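Halonen übernimmt Küchengerätehersteller Moltetti

Provine, 11. Juli 2025

Die Halonen-Gruppe kauft den Küchengerätehersteller Moltetti. Beide Unternehmen unterzeichneten den Vertrag in Provine, über den Preis wurde Stillschweigen vereinbart. Die Übergabe ist für August vorgesehen. Moltetti beschäftigt am Stammsitz 111 Menschen, im Zweigwerk Ristudo weitere 61. Alle Arbeitsverträge gehen auf den neuen Eigentümer über.

Der Markenname bleibt erhalten. Die Standmixer der Hausreihe werden weiter in Provine montiert, die Ersatzteilversorgung für ältere Geräte läuft wie bisher über Ristudo.

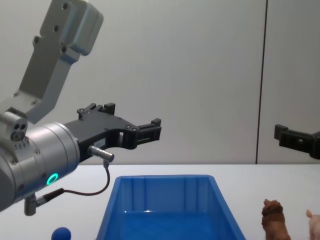 Moltetti baut derzeit 2.000 Geräte im Monat, Halonen will die Zahl auf 3.000 erhöhen. Dafür wird das Lager in Ristudo erweitert. Gehäuse aus gebürstetem Metall sollen die bisherigen lackierten Ausführungen ergänzen. Die Preise für Händler gelten unverändert bis Jahresende.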